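Kenosia goes dark for 12 nights, and my bedroom already looks different

Sunday, January 21, 2024
6 min read
14 comments

I walked home down Sedano Street on Friday night and had to use my phone to find my own front gate, and I can't remember the last time I was so pleased about something so inconvenient. Kenosia has started its winter dark nights. For 12 nights, 132 households in the neighborhood have agreed to switch off porch lights at nine, pull their curtains, and (this is the part I've become a total bore about) go around the house covering or unplugging all the little lights that never go off.

You know the ones. The dot on the TV. The blinking thing on the router. The smoke-colored power strip with a switch that glows orange like a tiny campfire. I had stopped noticing mine years ago, right up until Itziar Arroyo stood in the basement of the Massawe building on Thursday and asked all of us to close our eyes and list every light in our bedroom from memory. I came up with two. I went home and found a whole constellation.

Itziar is the one behind all this. She started out just wanting to see Orion from her back steps, and her first plan was to get the streetlights changed, which the city told her would take a while. The streetlights on Sedano are staying as they are for now, except for the stretch by the park, where the city has agreed to dim them for the length of the event. So she went after the lights people could do something about themselves. She wrote up a one-page sheet, pushed it through a lot of mail slots, and the signups came in a lot faster than she'd guessed.

"I thought it would be my street and my sister," she told me. Her sister lives in Tucson, so I'm not sure what she was counting on there!
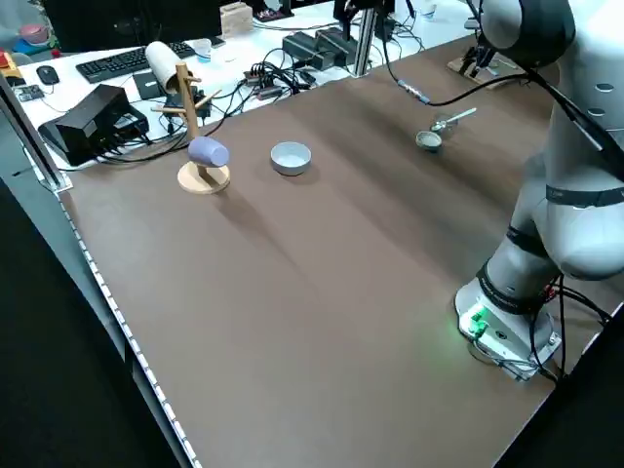 Small lights were most of what we talked about on Thursday, and I learned more than I expected to. A little indicator doesn't throw enough light to read by, so it's easy to shrug it off, but it lands on whatever is next to it and spreads. Look at the green light on the front of the white base up there, and the soft green patch it leaves on the brown surface beside it. Now put that on a nightstand, eighteen inches from your pillow, with the overhead off and your eyes fully used to the dark. That was my clock radio, more or less, except mine was blue and it also lit up a glass of water, which then lit up part of the wall.

Ntombi Msimang was sitting next to me and she had the best story of the evening. She works nights at the hospital and sleeps from about eight in the morning, so she's had blackout curtains forever, the serious kind with the side tracks. She couldn't figure out why the room never felt properly dark. It was the humidifier. It has a ring of light around the tank that goes through all the colors, slowly, and the button that says "light" only changes the speed. She put a sock over it. Then she worried about putting a sock over something electrical, took it off again, and now it lives out in the hall facing the wall.

Which brings me to the safety part, and Itziar was pretty firm on it. Leave your smoke and carbon monoxide alarms alone. Don't cover them, don't tape them, don't unplug them. Don't block a vent on anything to hide its light. If you've got medical equipment, leave that alone too and talk to whoever set it up for you. Hall lights and stair lights in shared buildings stay on, all of them. And if you need your porch light on so you can get in the door safely, keep it on! There's no one coming around with a clipboard.

For everything else there are stickers. The hardware store on the corner of Sedano and Third ordered in 100 sheets of the little dimming dots, and they went out at cost on Thursday. They come in two kinds. One is solid black and blocks the light completely. The other is a smoky see-through film that cuts it down but still lets you check that the thing is on. I like the smoky ones for the router, where I do sometimes want to know if the internet has died, and the black ones for the TV, which has nothing useful to tell me at two in the morning. If you missed out, a scrap of electrical tape does the job, it just leaves a gummy ring when you peel it off. Ask me how my laptop charger looks. 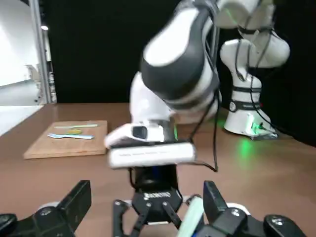
Black gear, small white lettering and a bit of mint green.

Not everyone's on board, and I did go looking for the other side. Noel Cabanatuan has the corner house with the big maple, and he signed up for the curtains but not the porch light. His front steps are steep and his mother visits most evenings, and he'd like her to keep both hips. Fair enough. He also made a point I've been chewing on since, that a street where half the porches are off and half are on is harder on your eyes than either one, with all those bright patches and black gaps between. I noticed that on Friday walking past his place. I could see beautifully until I got to his light, and then for the next few houses I couldn't see a thing.

Itziar's answer is that he could aim it down. She's big on aiming down. A shade or a hood over the bulb keeps the light on the steps where you want it and out of the bedroom across the road, and a warm bulb of 400 lumens is plenty for most front doors. A lot of us have something far brighter screwed in there for no reason other than that was what the store had. I checked mine and I'm a little embarrassed. Noel says he'll think about a hood if somebody else gets up on the ladder.

There was also a longish back-and-forth about motion lights, which I'll spare you, except to say that if yours is set off by every passing cat then it isn't a motion light, it's a cat light, and the little dial on the bottom is what you want. Turn it a hair at a time and then go walk around in your yard and feel silly until you get it right.
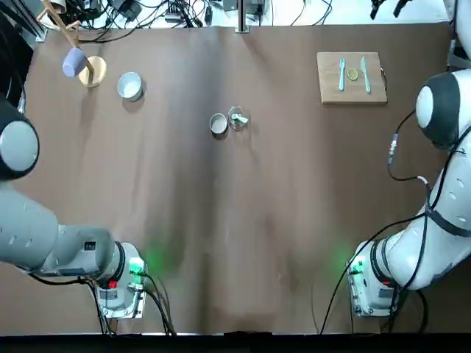
Eero Kettunen gave the short talk at the end, on what we might get to see once our eyes settle down. He grew up somewhere very far north with very long winters, and he has that calm way of talking about the dark that makes you want to go stand in it. His advice was mostly about patience. Give it twenty minutes outside without looking at your phone, and if you must look at a map, put some red film over your flashlight. One glance at a bright screen and you're back to the beginning. He also said to look slightly to the side of anything faint, and I tried this on Friday with the fuzzy little smudge in Orion's sword, and I swear it popped right out. I may have yelled. (Sorry, next door.)

The moon isn't cooperating, I should warn you. It's getting bigger all this week and it'll be full on Thursday, so the middle stretch of the dark nights is going to be pretty bright whether our porches are off or not. Eero wasn't bothered by that. He says to use those nights for the moon itself, and to walk around the park by moonlight with the lamps turned down, something I haven't done since I was a kid at my uncle's place. The darker evenings will come back toward the end of the run, once the moon starts rising later.

There's a Tindex group for the neighborhood if you want to follow along or complain. As of last night it was mostly people posting the strangest light they'd found in their house, and it's worth joining just for that. So far the field includes a toothbrush, a litter box, an electric blanket controller and a bathroom scale that seems to light up when nobody has been near it. I posted my clock radio and got one polite thumbs up.

As for my own results, I've had two full nights of it now. Friday I slept badly, to be fair, and I think I was just excited. Last night I slept straight through until the dog decided otherwise. I did walk into the dresser. My advice is to do a lap of the room with the lights on first and move anything with a corner, and if you get up in the night a lot, keep a dim lamp you can reach without hunting for it.

The park walk is this coming Thursday at eight, meeting by the Sedano Street gate, dress warm, kids welcome, dogs on leashes. If it's cloudy it moves to Friday. You can still sign your household up through the Tindex group or with the sheet taped in the Massawe lobby, and you don't need to do all the nights. Itziar says she's ordering more stickers, and she thinks they'll be in by Tuesday.

Share this story
37 shares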